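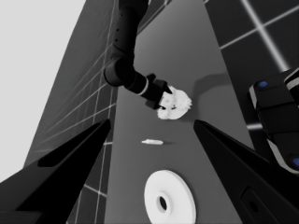
Homa Kiani wrote to tell us that she had put off buying a hand mill for years, convinced it would be hard work and end up at the back of a cupboard, and that she now grinds rye before breakfast with the radio on and gets cross when anyone else has a go. Her only complaint was that the handle squeaked in the first week. A drop of food-safe oil on the shaft sorts it out, Homa!

Fledeo Hand Grain Mill
Item no. 1469
Sold by Wallex Kitchen and Larder

We love this mill. It has been on the shop counter since the first one arrived, and most of the bread we eat at lunch started out in its hopper. If you've only ever baked with flour from a bag, the smell of wheat coming off the stones is a lovely surprise, a bit like warm hay and a bit like nuts, and it carries right through to the loaf.

The Fledeo clamps to a worktop or a solid table and is turned by hand. Whole grain goes in at the top, flour drops out at the front into whatever bowl you like to use. The dial on the side sets the gap between the stones, so you can go from cracked wheat for porridge all the way down to a soft flour that makes a very decent sponge (we've tried, several times, purely for research). The dial clicks as it turns, so once you find a setting you like you can get back to it.

What it grinds
Wheat, rye, spelt, barley, oat groats, rice, buckwheat and millet. Dried maize is fine too, but put it through on coarse first and then again on fine. Please don't use it for coffee, oily seeds or nuts. They clog the stones, and getting sesame out of a millstone is a miserable way to spend an evening.

How much it holds
The hopper takes 800 g of wheat. Oats and barley are lighter and bulkier, so you'll fit less in. For a small loaf you won't need to fill it more than once. At a steady pace on the middle setting we get 60 g of flour a minute, a little less on fine and a good deal more if you only want the grain cracked.

Clamping it down
The clamp opens wide enough for most kitchen worktops. It comes with a pair of cork pads to protect the surface, and they do make a difference, so don't leave them in the box. Check there's a flat underside for the lower pad to sit against, as a lip or a drawer rail will get in the way. Glass and thin folding tables aren't suitable. Stand with the handle a little below elbow height if you can and let your shoulder do the turning.

Keeping it clean
No water on the stones, ever. Run a handful of dry rice through after use, then unscrew the front plate and brush everything out. We pack a Brudine brush in every box for this, with a stiff end for the stones and a soft end for the spout. The hopper lifts off and can be washed by hand, but let it dry fully before it goes back on.

In the box
Fledeo mill with stones fitted
Handle with beech grip
Clamp and cork pads
Brudine brush
Printed booklet with settings for each grain and the spelt and honey loaf from our tasting day

Guarantee
2 years on the body, handle and clamp. The stones are covered for chips and cracks that aren't caused by grit, so do give your grain a quick look over before you pour it in. Spare stones, grips and cork pads are all kept in stock.

Questions we get asked

Will it make white flour?
It makes wholemeal. If you'd like something paler, grind on fine and shake it through a sieve to take out the bran. Keep the bran for dusting the tin, it gives a gorgeous crust.

Can I use fresh flour straight away?
Yes, and we think it's at its best then. It drinks up more water than shop flour, so hold a splash back, let the dough sit, and add it if things feel stiff.

Is it noisy?
There's a low rumble from the stones. You can talk over it easily enough.

Can left-handed people use it?
Yes. Clamp it facing the other way and turn it from the far side. Adoración Cantero on our orders desk is left-handed and fast as anything on it.

Delivery
The mill is heavy for its size and goes out by tracked courier. Grain orders can be packed in the same box if you add them before paying. Page updated April 18, 2021, with the new fine setting for millet.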